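Brimby Grip Wrap, 51 mm
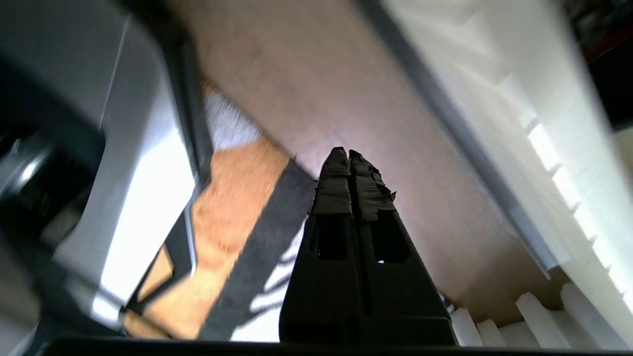 I started selling this stuff after I ran out of patience with shiny hardware store tape on my garden tools. It's a stretchy cloth wrap, a bit tacky on one side, and you can tear it by hand – no scissors needed! I've got it on my rake, my loppers and (don't laugh) the handle of my soup ladle.

Start at the bottom, pull it snug and overlap by half. Wipe the handle down first, please.

Roll width: 51 mm
Colors: black, tan
Item no. 1573

Wider rolls are back in November – email Glenys Oakley to get on the list.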